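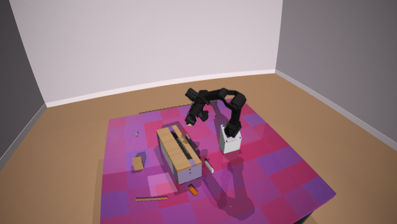
Computer rendering: robot arm over a tabletop with a checkered mat.

Review: Tander 4 patent watch software

Posted 22 Jun 2025
Filed under: Search tools, Desktop software

Tander is a desktop program for tracking newly granted patents and published applications. It runs saved searches against the weekly data, removes duplicates, groups the hits by family and writes a report. Version 4 is the first with a claim comparison view. I used it on a live watch list in place of Andano, the web service I have paid for since 2019.

Price is $49 a month for one seat, billed yearly. There is no free tier. The trial is full-featured, but exported reports carry a watermark on each page.

Setup

The installer asks for a data folder and builds a local index. Mine covers two technology classes, wireless payment and electronic ticketing, going back ten years. The first build ran overnight on a four-year-old laptop. Weekly updates after that finish in a few minutes. The index can live on an external drive, but the program refuses to start if the drive letter has changed, and the error message reads only "Store not found." The fix is in the preferences file, in plain text, on the line starting with store_path.

Saved searches from Andano do not import directly. Tander reads a CSV with three columns (name, query, class filter), and the query syntax differs in two places. Proximity operators take the number after the slash instead of before it, and truncation needs an asterisk where Andano accepts a question mark. I converted 40 searches with find and replace. Two failed on nested parentheses and had to be retyped.

Search quality

For testing I used one broad query on near-field ticket validation, with a class filter and no assignee. Tander returned 306 documents, which collapsed to a much shorter list once family grouping was on. Andano returned a slightly larger set for the same dates. The difference was mostly continuations that Tander had folded into their parents. Family grouping is on by default, and the switch is under View, not under Search, where I looked first.

Assignee names are handled well. The program keeps an alias table, and a change of name or a spelling variant can be added by right-clicking any hit. Recorded transfers are a weaker point. A patent sold after grant still shows the original owner unless the separate assignment feed is turned on, and that feed adds considerably to update time.

Design patents are indexed by title and class only. There is no image search. If most of your work is in design rights, stop reading and look at Hamusard, which costs more and does little else.

Claim comparison

The new view puts two claim sets side by side and marks added and deleted words. It works on an application against its grant, or on a parent against a continuation. Independent claims are matched first, then dependents are nested under them. On long mechanical claims it is accurate. On method claims where the steps were reordered during prosecution it marks the whole claim as new, which is correct in a literal sense and not much use. A setting called "loose order" is supposed to help. I could not see any change with it on.

Text can be copied out with the markup intact. Pasting into a word processor keeps strikethrough and underline but loses the indents.

Reports

Reports come out as PDF, DOCX or HTML. The stock template gives number, title, assignee, filing date, first claim and one drawing. The drawing is always the first sheet, even when the front page names a different figure. Barrera, the report add-on sold by the same developer, lets you choose the sheet, and in my view that belongs in the base program.

Each report is capped at 100 documents. Longer result sets are split into numbered files with no combined index. The support page has listed a higher cap as planned since October.

Alerts

Email alerts only go out while the program is running. There is a background mode, but it does not survive a restart unless added to the startup items by hand. Andano sends its alerts from a server and has no such limit.

Stability

One crash, while exporting HTML with the assignment feed updating. The index was undamaged. Memory use is moderate and drops back after a search closes.

Rating

Search: 4 of 5
Claim comparison: 3.5 of 5
Reports: 2.5 of 5
Alerts: 2 of 5
Overall: 3.5 of 5

I have kept the Tander license for searching and comparison and moved the alerts back to Andano.

Tested on: version 4.0.2, Windows 11, 16 GB memory. License purchased at list price.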